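Okay, long thread today, so get a coffee. I finally sat down to compare the multi-fingered hand against the plain parallel gripper in sim, and I have more feelings about it than I expected to!

**1/** Some background for the new folks: Eduardo Pacheco and I have been going back and forth since October on which hand should be the default in Filik (our little sim project). He's a two-finger man. I like knuckles. We're both stubborn, and we're both still friends.

**2/** The test part is the gray tube with the purple ends, because it's smooth and gives the fingers very little to work with. I started with the black hand and went for the bottom band.

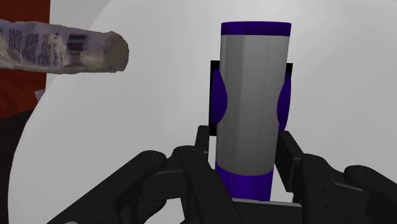
**3/** What eats the time is the tuning. Every joint wants its own stiffness, and if one finger closes a hair early the whole grasp leans. I went through 269 grasps with the hand before I liked my settings, and I'm still fussing with the thumb (sorry, Eduardo, I know what you're going to say).

**4/** Then I moved to the parallel gripper on the Franka, in our bathroom layout. Leidy Huamán built that one and she did a lovely job with the clutter. I worked with a little purple and white cylinder over the closed toilet lid, which leaves the arm a pretty awkward reach.

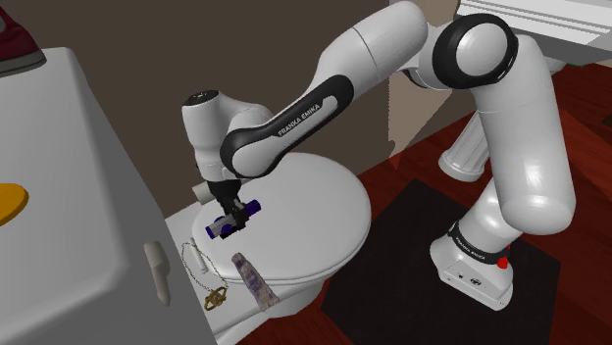 **5/** Setup took me 3 minutes. One width, one force, go. I've got 400 runs queued with this gripper for tonight, and I'll post the numbers once Leidy has checked my scoring script, which she has asked me very nicely to stop editing.

**6/** So where am I leaning? For short, stubby things I'd reach for the two fingers every time. For anything tall I still want the hand, even with all the fiddling, and I'd love to hear from anybody who has a decent way to tune one without losing a whole weekend.

**7/** Next up is the wrist camera comparison, if Gunārs Zariņš ever sends me his calibration files. Gunārs, I'm looking at you, my friend!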